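Trarnitz pine step blocks, set of two
Reviewed Sun 29 August
Four stars out of five

I run the kit cupboard for the Larnside robotics club, which means I have opinions on cable ties and have now been asked for one on a step. It's a review of a wooden box, so adjust your hopes.

We are entering the domestic round of the Kvaran student competition in November. The task sheet reads like a note left by a tired parent: deal with the shirt, deal with the hanger, leave the bed as you found it. You get marks for the garment ending up where you said it would and lose them for creases, which seems harsh given the state most of the entrants turn up in.

Our trouble was height. A humanoid standing on the floor beside a bed has to fold itself at the hips to get at anything on the mattress, and ours folds with the grace of a deckchair. Baoshan Fang, who wrote most of our arm code and would like everyone to remember it, spent a fortnight trying to fix this in software. Then she stood on a crate to change a light bulb and went very quiet. We ordered the blocks that evening.

What you get is a low block and a longer, slightly taller one, both in unfinished pine with the planks running across like decking. They come flat with a bag of screws and one sheet of instructions, on which every drawing is of the same corner. Six of us put them together in an afternoon. Two would have been quicker, and there would have been less discussion of which way up a plank goes.

The price was £174 for the pair. I know. I said it out loud in the meeting and somebody's dad offered to knock up the same thing out of pallets for nothing. He did, too, and we tried his first. It was a kind thought and it rocked. If you've never seen a walking robot trying to keep its balance on something that rocks, imagine a waiter on a trampoline and then imagine paying for the waiter.

The Trarnitz blocks don't rock. That's the main thing I want from a step and I'm happy to give most of the four stars for it. The tops are level and the gaps between the planks are narrow enough that a flat robot foot doesn't notice them. You can stand with one foot a bit ahead of the other without running out of room, though I wouldn't call it roomy. Nothing creaks, apart from the robot.

Now the grumbles. Unfinished means unfinished. Budget for sandpaper and for one member who will get a splinter and talk about it. The taller block is also a pig to move, with no handles or cut-outs anywhere, so you end up hugging it across the room. And there's no clip for cables. Ours goes down off the platform and over the floor, where it has so far brought down seven people, me included (three of those were me). We've since added the Daltlow cable clips to the shopping list, and I look forward to reviewing those at similar length.

They mark if you drag them, and so does the floor. We had rather a nice herringbone to worry about, so felt pads went on the bottom on day one. Twenty of them, stuck on by Baoshan in rows so straight I felt judged.

Did it help with the shirt? Yes, more than I wanted to admit after complaining about the money. The arm can come out level at the shoulder when it's holding the hanger up and still get down to the pillows afterwards, and the elbow code has become about half as long. We use a yellow and black football-looking top for practice on the grounds that you can't lose it against grey bedding. It has been picked up more often than any garment deserves.

The shirt task close up, then two wider views with the blocks by the bed:

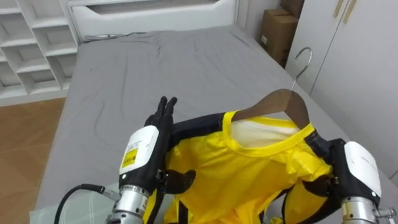
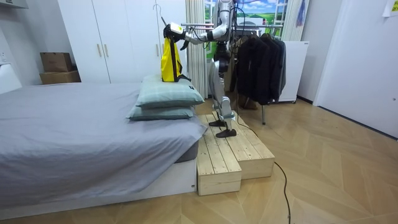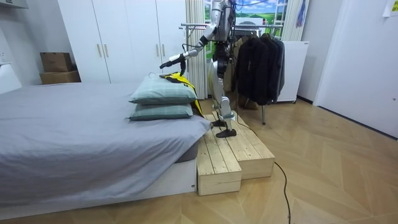
Back to value, then. If your club has someone who can really do joinery, and I mean someone whose shelves stay up, make your own and spend the difference on a spare hand. We haven't got that person. We've got several people who think they are that person, and a pallet thing behind the bike shed to prove it.

I've knocked off one star for the missing handles and the splinter. I'd have knocked off another half for the instruction sheet, but the form won't let me. Would buy again, possibly in the smaller size for the younger group, who want to do socks.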